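A morning at the Sorholm reading room

14 March 2023

I finally made it to the Sorholm reading room, and I have so much to say about it that I'm skipping the laundry to write this while it's fresh. If you've been following along, you know I've been trying to visit every small library I can reach on a single bus ticket. I almost left this one off the list. The website has one photo of a parking lot and a page of opening hours that contradict each other. Ignore the website and go!

The building dates from 1910 and it was a seed merchant's office before it held any books. You can still see the old name, Akbulut, painted high on the brick by the side door, faded to the color of weak tea. I walked past it twice looking for the entrance, which is around the back and up three steps. There's a ramp too, but you get to it from the other street.

Inside it's one long room with a gallery running around the top, and the smell hit me right away, that mix of floor polish and old paper and somebody's coffee. I stood there grinning like a kid. The gallery is the best part by a mile. You go up a tight spiral stair (hold the rail, I mean it) and come out level with the windows, and there are little desks tucked between the shelves with room for one person and one stack of books. I took the second one from the end, and if you take it before me next time I'll be very sad about it.

The local history shelves are up there too. I pulled down a bound volume of bus timetables, expecting to flip through it for a minute, and lost most of an hour. Did you know there used to be a direct route from Sorholm out to the Walex mill? It ran all day, even on holidays! I now have to walk that route, obviously, and I'll write it up when I do.

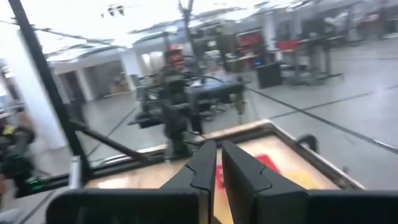

The catalog runs on something called Plisto, and I was ready to grumble, because I've met a lot of library software and liked very little of it. This one is great. It lets you browse by shelf, so you can see what's sitting next to the book you looked up, and that's how I find most of the things I end up loving. I went looking for a book on dry stone walls and came home with that, plus a collection of letters from a lighthouse and a slim little thing about pears. The pear book is 144 pages long and I've already read half of it on the bus. It has a whole chapter on storing them over the winter. I don't own a pear tree.

Getting a card took no time at all. They ask for something with your address on it, and visitors from outside town can join as well, which I hadn't expected. You can have 15 items out at once and renew them over the phone. The card itself is a lovely deep green, and it's now my favorite one in my wallet, sorry to all the others.

A few practical things, in case you go. The 152 bus stops right across the street, but only in that direction, so on the way home you have to walk down to the bridge. There's no café. You can bring a drink with a lid and have it on the ground floor, just don't carry it up to the gallery. The wifi was fine downstairs and hopeless upstairs, and I didn't miss it one bit. Bring a sweater, too. The radiators work hard but those windows are enormous, and by noon my fingers were cold enough that I was typing with my sleeves pulled down.

The children's corner is under the gallery at the far end, with cushions and a low shelf of picture books facing outward so you can see all the covers. I spent longer there than a grown woman probably should. They had two of the badger books I loved when I was seven, the editions with the old covers, and I sat right down on the floor and read one of them from start to finish. The ending still gets me.

There's a book sale in April, and I've already put it on the calendar with a lot of exclamation points. The poster said to bring your own bags. I'm bringing the big ones, and my books are due back by then anyway, so it'll all be one trip. If anyone wants to meet me there, leave a comment and I'll tell you which bus I'm on.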